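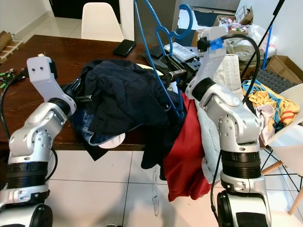
Zwischenbericht zum Vorhaben Retgate
Arbeitspaket 3: Betriebsregeln und Prüfverfahren für zweiarmige Handhabung von Textilien
Berichtszeitraum: zweites Halbjahr, Stand Oktober
Zuwendungsempfänger: Ferkano
Berichtersteller: Ikechukwu Obi

1. Gegenstand des Arbeitspakets

Arbeitspaket 3 liefert ein Regelwerk, nach dem zweiarmige Handhabungssysteme im Laborbetrieb eingerichtet, freigegeben und dokumentiert werden. Anwendungsfall ist das Aufnehmen, Vereinzeln und Aufhängen von Bekleidung. Das Regelwerk richtet sich an Betreiber, die Versuchsplätze ohne trennende Schutzeinrichtung nutzen. Es ersetzt keine Risikobeurteilung nach DIN EN ISO 12100, setzt diese vielmehr voraus.

2. Stand der Arbeiten

Der Entwurf des Regelwerks liegt in der zweiten Fassung vor und umfasst 19 Einzelregeln. Davon sind fünf als verbindlich eingestuft (Freigabe, Halt, Zutritt, Werkzeugwechsel, Protokoll). Die übrigen gelten als Empfehlung mit Begründungspflicht bei Abweichung.

Zur Erprobung wurden 209 Durchläufe nach der zweiten Fassung durchgeführt und vollständig protokolliert. Als Durchlauf zählt die Folge vom Anfahren der Ausgangsstellung bis zur Rückkehr in diese, unabhängig vom Ergebnis der Handhabung. Abgebrochene Durchläufe werden mitgezählt und mit Abbruchgrund geführt.

Die Auswertungssoftware Colombo liest die Protokolle inzwischen ohne manuelle Nachbearbeitung ein. Die Schnittstelle zur Ablage Plurnness ist fertiggestellt, die Rechtevergabe dort noch offen (siehe Abschnitt 6).

3. Regeln für den Arbeitsbereich

3.1 Tischfläche
Die erste Fassung verlangte eine Tischfläche, auf der sich ausschließlich die zu handhabenden Textilien und Bügel befinden. Diese Forderung wurde aufgegeben. In der zweiten Fassung wird zwischen Greifbereich und Randbereich unterschieden. Im Randbereich dürfen Kleinteile liegen, sofern sie in der Aufbauskizze eingetragen sind und während des Durchlaufs nicht bewegt werden. Flüssigkeiten bleiben in beiden Bereichen ausgeschlossen.

3.2 Überhängende Textilien
Kleidungsstücke dürfen über die Tischkante hängen. Bodenkontakt ist ein Abbruchgrund. Vor jedem Durchlauf ist zu prüfen, ob ein überhängendes Teil beim Anheben eines anderen mitgezogen werden kann. Die Prüfung erfolgt durch Sichtkontrolle, ein messtechnisches Kriterium wurde verworfen.

3.3 Leitungsführung
Leitungen an den Armen müssen in jeder zulässigen Stellung so viel Reserve haben, dass keine Zugbelastung am Stecker auftritt. Freie Schlaufen sind zulässig, wenn sie den Greifer in keiner Stellung erreichen. Der Nachweis wird einmal je Aufbau durch langsames Abfahren der Endlagen erbracht.

3.4 Bodenfläche
Die Arbeitshöhe beträgt 700 mm über dem Boden. Die Bedienposition und der Weg zum Halttaster sind von Kartons, Stativen und Sitzmöbeln freizuhalten. Material außerhalb dieses Weges wird nicht reglementiert.

4. Regeln für die Greifer

Die Greifkraft wird je Materialklasse festgelegt und vor Schichtbeginn mit dem Referenzkörper kontrolliert. Für Kleiderbügel gilt eine eigene Klasse, da der starre Bügel die Kraft anders aufnimmt als Gewebe. Ein Bügel ist so zu führen, dass der Haken nicht in Richtung der Bedienposition zeigt, solange sich der Arm bewegt.

Kennzeichnungen an Greifer oder Handgelenk, auch mit Klebeband, sind zulässig. Sie dürfen Befestigungspunkte und Sensorflächen nicht verdecken und sind im Aufbauprotokoll mit Farbe und Lage aufzuführen.

Bei gleichzeitigem Eingriff beider Arme in denselben Textilhaufen gilt ein Mindestabstand der Greifer, den der Betreiber in der Risikobeurteilung festlegt. Das Regelwerk nennt bewusst keinen Wert, da dieser von Geschwindigkeit und Steuerungsart abhängt.

5. Abweichungen vom Arbeitsplan

Die geplante Gegenprüfung durch eine zweite Bedienmannschaft hat nicht stattgefunden. Die vorgesehenen Personen waren im Arbeitspaket 2 gebunden. Die Gegenprüfung wird im nächsten Berichtszeitraum nachgeholt, Mehrkosten entstehen nicht.

Regel 14 (Beleuchtung) wurde zurückgestellt. Die bisherigen Messungen erlauben keine Aussage darüber, ob dunkle, aufeinanderliegende Textilien eine gesonderte Vorgabe erfordern. Bis zur Klärung ist die Lichtquelle im Protokoll anzugeben.

6. Offene Punkte

Rechtevergabe in Plurnness: Lesezugriff für den Projektträger beantragt, Bestätigung steht aus.
Regel 8 (Wiederanlauf nach Halt): Formulierung lässt offen, ob die Textilien vor Wiederanlauf neu aufgelegt werden müssen. Änderungsvorschlag in Arbeit.
Begriffsverzeichnis: „Haufen“, „Lage“ und „Stapel“ werden in den Anhängen uneinheitlich verwendet.

7. Nächste Schritte

Fertigstellung der dritten Fassung einschließlich Regel 8 und Regel 14. Gegenprüfung durch die zweite Bedienmannschaft auf Grundlage dieser Fassung. Übergabe des Protokollformulars an Arbeitspaket 4. Der Mittelabruf für den nächsten Zeitraum erfolgt gesondert.

Anlagen: Regelwerk, zweite Fassung; Protokollformular; Liste der Abbruchgründe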